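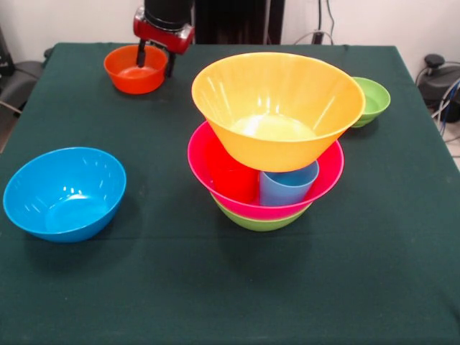
Re: Rinse volumes and colour carry-over in small dye lots

From: Setsuko Hosoda
To: Altdale Dyers list
Date: October 11, 2026

Elikem Nartey wrote:

> I am dyeing 40 g skeins of wool in acid dyes and keep getting
> carry-over from one colour to the next. Yellow after red comes out
> peach. I wash the pot with washing-up liquid between lots. I also
> get colour in the fourth and fifth rinse, so I suspect the dye is
> not fixing. Tap water here is hard. Is it the pot, the water or
> the acid? I add a splash of white vinegar at the start and take
> the pot off the heat once it simmers.
>
> Also, does anyone have the rinse table that used to be on the
> list's page? The link is dead.
>
> Elikem

Elikem,

You have two separate faults there and I would deal with the fixing first.

1. Acid. "A splash" is too vague to diagnose. Hard water contains bicarbonate, which uses up part of the vinegar before it does anything for the wool. Buy a roll of indicator paper and test the bath after the vinegar has gone in and been stirred. For levelling acid dyes I work at pH 4 to 4.5. If you read 6 or above, that alone accounts for most of the colour in your rinses. Add more vinegar in small amounts, away from the wool, and test again.

2. Time at temperature. Taking the pot off at the first simmer is too early. Hold it just under the boil for 25 minutes for pale shades and longer for deep ones. Lift the skein and look at the bath in a white spoon. If the liquid is clear or nearly so, the dye is on the fibre. If it is still coloured, either you need more acid or more time, or you have put in more dye than the wool can take up. Leave the skein in the bath until it is cool enough to handle.

3. Depth of shade. You don't say how much dye you use. Make up a 1% stock: 10 g of powder in a little hot water, made up to 1000 ml. A 40 g skein at 1% depth of shade then needs 40 ml of stock. At 2% it needs 80 ml. Blacks and some navies want 3 or 4% and will always rinse badly compared with the rest. Measure with a syringe or a small cylinder. Kitchen spoons are not good enough at this scale.

4. Carry-over. Washing-up liquid does little for a scratched enamel or aluminium pot. Stainless is better. Fill the pot with water, add vinegar as for a dye bath, put in a scrap of white wool and simmer it. If the scrap stays white, the pot is clean. If it picks up red, simmer again with a fresh scrap. The other usual source is the stirring rod. Wood holds dye for months. Keep one rod per colour family or change to glass.

Work from light to dark in any case: yellows first, then oranges, reds, blues, with black at the end of the day. Gifty Quaye posted a longer running order in June, covering greens and browns, and it should still be in the archive under "sequence".

5. Rinse table. The old page went when the site moved. I have my copy, which is Yaw Ayaaba's version with Yvette Morin's corrections for superwash. For a single 40 g skein:

Pale (up to 0.5%): two rinses, 1 litre each, lukewarm
Medium (0.5 to 1.5%): three rinses, 1 litre each, first one warm
Deep (1.5 to 3%): one warm wash with neutral soap, then three rinses
Black: two warm washes, then rinse until clear

For superwash add one rinse to each line. Keep every rinse near the temperature of the skein or untreated wool will felt.

Yvette's note at the foot says the figures assume soft water. In a hard water area put a teaspoon of vinegar in the last rinse and do not rinse again after it.

I would change one thing at a time. Run the same red at the same depth on two skeins, one with your present method and one with the pH checked and the full hold, and keep the first rinse from each in a jam jar. The comparison will tell us more than another description. If the second jar is still strongly coloured, post the dye name and code, as a few reds are poor whatever one does.

Setsuko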